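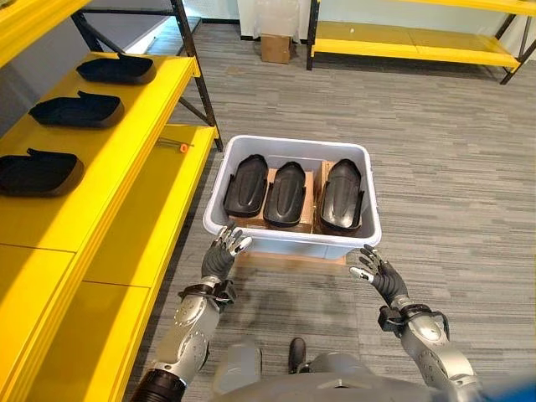

**Tondine:** Two hands for a bin that size feels like overkill to me. I'd hook it with one and keep the other free for balance.

**Grisuvari:** I tried that first, and it twisted on me every time. The bin is light gray plastic with a rolled rim, so I want both sets of fingers coming in at the near corners. The black molded parts stand upright on cardboard, and any tilt at all lets them slide.

**Dallico:** What's your grip speed? I had mine at 40 percent and it shoved the bin across the carpet – dropped to 30 and it behaved.

**Grisuvari:** I'm at 26 now. Slow, but I'm in no hurry in a shared shop!

**Tondine:** Still not sold. You're doubling your calibration work, and wrist cables are always the first thing to go.

**Grisuvari:** Fair on the cables. I re-taped both cuffs on 5th October and had to redo the left one the same night.

**Dallico:** Carpet tile is the real problem if you ask me. Put a rubber mat under the bin before you touch any more code.

**Grisuvari:** Got a spare mat at home, I'll bring it in and run some 30 lifts with it.

**Tondine:** Do five one-handed while you're at it. Post the numbers either way.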